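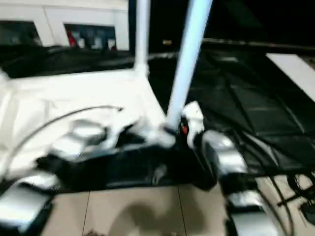
Folding big floppy things is one of my favourite jobs, and I know how odd that sounds! Sheets, drop cloths, tablecloths, the lot. The trick with all of them is to sort your layers before you fold a single thing. If you've got a white cloth and a big black tarp side by side, with darker fabric bunched up where they meet, leave the bunched bit alone and start with whichever piece is lying flattest. Move any cables off the cloth too, or you'll fold one in (I've done it, and I had to undo the whole bundle to get it back).

What you'll need

A clear stretch of table, clean hands and 2 big pegs. A tiled floor is handy as well – the grout lines make a great straight edge for anything too big for the table.

Flattening a square cloth

Spread it out on the table and find all the corners first. They love to bunch up into little lumps while the middle creases on the diagonal, so open each one out with your fingers and then smooth from the centre towards the edges with a flat palm. Go slowly on a glossy cover, as cotton slides about on it like mad. My Horberg cloth is 100 per cent cotton and comes up beautifully with nothing but hands.

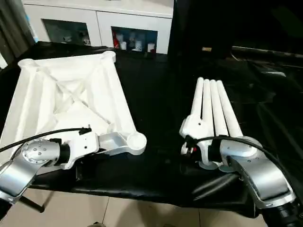 Folding and putting away

Bring the near edge up to the far edge, smooth again, then fold side to side until it suits your shelf. Mine is 18 inches deep, so I stop at thirds. Tarps get rolled, never folded – far fewer hard creases come August!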